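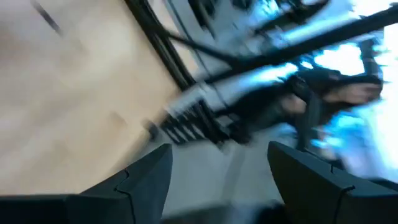 Black bars, light wood and a hand on the move.

Reading time: 5 minutes
Last updated: a Monday in April

I have been wanting to write about the little shelf for weeks now, and every time I sit down to do it I end up moving something on it instead. It's a small thing, a light wooden panel in a black metal frame, meant to stand on top of a table or a counter and give you a second level. My aunt would have called it a riser. The shop called it the Kustus, and I have been calling it the Kustus ever since, as in "did you look under the Kustus" and "please don't put your keys on the Kustus."

I got it from Rønning, the secondhand place behind the post office, on a day when I had gone in for picture hooks. There were two of them on the shelf by the register and I bought only the one, and I have been sorry ever since, since the other one was gone when I went back. It cost me 33 dollars, which I thought was a bit much for something that had already lived in another person's house, but the wood was in good shape and I liked how thin the legs were. Britt-Marie Fjeld, who was with me and who has never in her life paid full price for anything, went and looked at the jars so she wouldn't have to watch.

Now, the reason I wanted it. Our big table is lovely and pale and far too wide, and things drift across it. Mail, a tape measure, the good scissors, half a ball of string. I'd wipe it down in the evening and by lunch the next day it would be covered again, and I was tired of carrying everything to the sideboard whenever we wanted to eat. What I wanted was something with a footprint — a spot where a few nice things could stay put and where the string would look silly if you left it there.

It took me a while to work out what belonged. I started with books on top, a stack of four cookbooks, and they looked heavy and cross. Then a plant, which dripped. Then for nearly a week I had the radio up there and the cord hanging down in front, and every time I walked by I thought, well, that's not it either. I moved the whole shelf from one end of the table to the other more times than I'd like to admit, lifting it by the frame (lift it, please, don't drag it, the rails along the bottom run flat on the wood and I worry about scratches).

In the end it was the bowl that settled things. I had it in the cupboard over the fridge, where it came out for potato salad and then went straight back, and I set it down under the panel one afternoon only to get it out of my way. And then I stood there with a dish towel in my hand feeling a little foolish, the way you do when you've been hunting for your glasses and they're on your head.
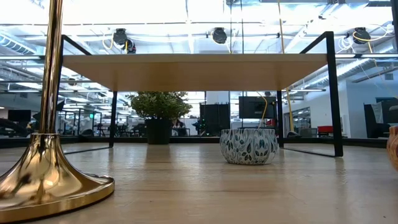 The white glaze is what does it, I think. With all that black and beige you want something clean and round in the middle, and then the teal and blue pattern gives you a bit of color to rest your eyes on. Signe Granström says the shapes are leaves and I've always thought of them as paisley, and we have agreed to go on disagreeing. Whatever they are, they show up far better sitting out on the wood than they ever did under the potatoes.

The tall gold-colored stand at the end of the table is the other half of the story. I went back and forth on that one. It's very shiny, and the foot flares out like the bell of a trumpet, and for a long time I thought it was too dressed up for a room where people mostly eat soup. But it picks up the warm tones in the wood so nicely, and it needed something dark and plain nearby to calm it down. The black frame does that. I keep them apart, with a good stretch of bare table in between, or they start to look like they came as a set.

A few things I've learned, if you have a small shelf of your own and it isn't behaving. Try the lower level first. I kept fussing over the top and the space underneath was the better one all along, a bit like a tiny stage. Leave the top bare for a few days before you decide it needs anything. Mine is still bare and I've stopped looking for something to put there. And dust the frame with a dry paintbrush, the soft kind, getting into the corners where the bars meet. A cloth only pushes the fluff around.

For the table I use the Ledex wood soap, a capful in a bucket of lukewarm water, and then a second cloth to dry it. I do the whole top, which means the shelf and the bowl and the stand all come off and all go back, and that takes me roughly 57 minutes if the radio is good.

I did measure for a second one, for the hallway, and Plirkeo has something similar in their spring booklet, but it has chunky legs and I don't love it. I'll keep checking behind the post office.

Comments (4)

Marnie: I have the same trouble with a wide table. Ours collects batteries! Going to try the bowl-underneath idea with my mother's blue one.

Signe Granström: They are leaves.

Dot in Ohio: Does the wood soap leave a film? The last one I tried did and I had to go over everything with vinegar.

Tove: If you find two at Rønning I'll take the other one off your hands. Small shelf club.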